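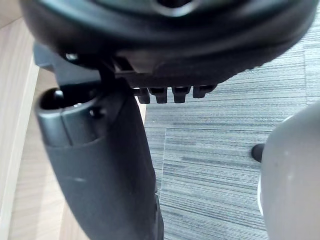 Pale wood grain, cream edge strip on the left.

I've been after a light floor for the back room for ages, and after 13 evenings of dithering I went for the Tulcombe in beige. So glad I did! The grain is soft and straight, nothing shouty, and it makes the room feel bigger (it's a small room, so I'll take it). My neighbour Ishbel Cruickshank has the Munro in grey and even she came round twice for a look.

Fitting took me 2 days on my own, mostly swearing at the doorway. The cream strip is a touch lighter than the boards and I quite like that, though it shows every speck of fluff. It cost me £563 with delivery, so not cheap. I'd buy it again, but order a spare pack.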